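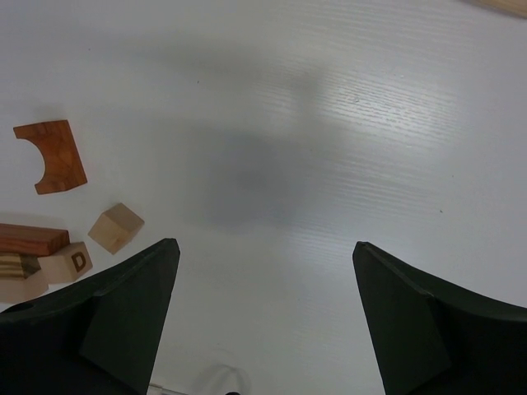 HENNESSY FIELD, November 16, 2020 – The Flitley Aviation Archive has completed the catalog of the Jedodetti Collection, a group of 839 pilot logbooks, airframe logs and engine logs from light aircraft operations at Hennessy Field and nearby airstrips. The catalog is open to researchers, aircraft owners and family members from today. Originals can be consulted by appointment in the archive's reading room. Catalog records can be searched without an appointment.

## Scope of the collection

The Jedodetti Collection was assembled over several decades by the Jedodetti flying school and its attached repair shop. The school taught primary and advanced flight on tandem two-seat trainers and later on side-by-side types. The shop carried out engine overhaul, fabric work, propeller repair and periodic inspection for the school fleet and for private owners.

The material falls into three groups. Pilot logbooks form the largest group and include books left behind by students and instructors as well as books kept by the school as duplicates. Airframe logs record inspections, repairs, alterations and changes of registration. Engine logs record running time, top overhauls, major overhauls and removals. In a number of cases an engine log survives for an engine that served in more than one airframe, and the catalog links each engine to every airframe in which it is known to have been installed.

Among the pilot logbooks, almost 200 belonged to women. Many of these pilots learned to fly at the school before wartime service in ferrying, target towing or instruction. Their books give dates, aircraft types, registrations, route endpoints, flight durations and instructor endorsements. Several continue through postwar employment as charter pilots, crop survey pilots and instrument instructors. These records have not been available to researchers before, and most of the flights in them are not recorded in any other source held by the archive.

## Method

Each volume was described at item level in Ara, the archive's cataloging system. The record for a pilot logbook gives the name on the cover or flyleaf, the first and last entry, the aircraft types flown, and the names of instructors where these can be read. The record for an airframe or engine log gives the manufacturer, model, serial number, registration or registrations, and the date range of entries.

Flight times were transcribed as written. Where a pilot's running total does not agree with the sum of the entries, both values are given and the difference is noted. No correction has been made to any total. The most common causes of disagreement are carry-forward errors at the foot of a page and a change from hours and minutes to decimal hours partway through a book.

Aircraft type names required a separate authority list. Pilots and mechanics used trade names, model numbers, engine names and local nicknames for the same aircraft, sometimes on the same page. Ara now holds each form of the name as it appears and maps it to a single preferred form. A search on the preferred form returns all variants. A search on a variant returns only the records in which that variant was written, which is useful for identifying the habits of a particular writer.

Registrations were treated in the same way. An aircraft that was rebuilt and re-registered is described once as an airframe, with its registrations listed in order. Where the continuity of an airframe through a rebuild is in doubt, the parts of its history are described separately and a cross-reference is given.

"The airframe logs and the pilot logbooks were written by different people for different purposes, and they can be checked against each other," said Raíssa Portela, head of collections at the Flitley Aviation Archive. "If a pilot writes down a flight in a given trainer and the airframe log shows that trainer stripped for re-covering on the same date, one of them is wrong. The catalog flags the conflict. It does not decide which entry to believe."

## Condition and handling

Most volumes are in fair condition. Typical damage is limited to broken hinges, oil staining, rusted staples and the loss of cover cloth at the corners. Engine logs show the heaviest staining, as they were kept at the bench. Staples have been removed from volumes where corrosion had reached the paper, and the gatherings have been resewn through the original holes.

Loose items were found in many of the volumes. They include weather slips, fuel receipts, medical certificates, weight and balance sheets and folded sketch maps. Each loose item has been placed in a paper sleeve marked with the page at which it was found and is stored with its parent volume. Photographs have been moved to cold storage and replaced in the volume by a reference slip.

A small number of volumes cannot be issued to readers. These have been treated for mold or have text blocks that will not tolerate opening. Images of every page are provided in place of the originals.

## Access

The catalog can be searched by name, aircraft type, registration, serial number, airfield and date. Page images are attached to the records of volumes that have been photographed. Photography is continuing, and records are updated as images are checked.

The following terms apply to use of the originals:

- Appointments must be requested in advance through the archive's reader desk, with the catalog numbers of the volumes required.
- Readers may have 2 volumes at the table at one time. Up to 3 may be issued when an engine log is being compared with the logs of the airframes in which the engine was installed.
- Pencil only. Pens, correction fluid and adhesive notes are not permitted.
- Foam supports and snake weights are provided and must be used with bound volumes.
- Cameras without flash are permitted. Tripods must be arranged with the reader desk beforehand.
- Medical certificates are closed to readers unless the person named is deceased or has given consent in writing.

Aircraft owners who are compiling a maintenance history can request certified copies of airframe and engine log pages. A certified copy states that the image is a true reproduction of a page held by the archive. It does not state that the work described on the page was performed, and it is not a substitute for an inspection or for a determination of airworthiness by a qualified person. Requests should include the serial number of the airframe or engine – a registration alone is often not enough, as registrations were reassigned.

Relatives of pilots named in the collection can request a name search at no charge. The reader desk will confirm whether a logbook is held and will supply the catalog reference. Alternative spellings and former surnames should be included with the request. Many of the women in the collection changed surnames during the period covered by their books, and some used both names in a single volume.

## Further work

The next phase of the project covers the drawings and shop orders of the Jedodetti repair shop. These consist of pencil drawings on tracing paper, blueprint copies and carbon copies of work orders. The drawings show wing rib repairs, engine cowling alterations, ski fittings and a series of modifications to control linkages in the training fleet. Shop orders will be linked in Ara to the matching entries in the airframe logs.

The archive expects to begin releasing records from this phase in April. Drawings will be released by aircraft type, starting with the tandem trainers. Oversize sheets require flattening before they can be photographed and will follow separately.

Corrections to the catalog are accepted from readers. A correction should quote the catalog number, the page and the line, and should state the evidence for the change. Accepted corrections are added to the record with the date and source, and the original reading is kept.

## About the Flitley Aviation Archive

The Flitley Aviation Archive collects and preserves records of civil light aviation, with emphasis on flight training, aircraft maintenance and small commercial operators. Its holdings include logbooks, drawings, parts catalogs, airfield plans and business papers. The archive is located at Hennessy Field and is open to the public by appointment.

**Press contact:** Raíssa Portela, Head of Collections, Flitley Aviation Archive, Hennessy Field. Sample pages and catalog extracts are available to the press on request.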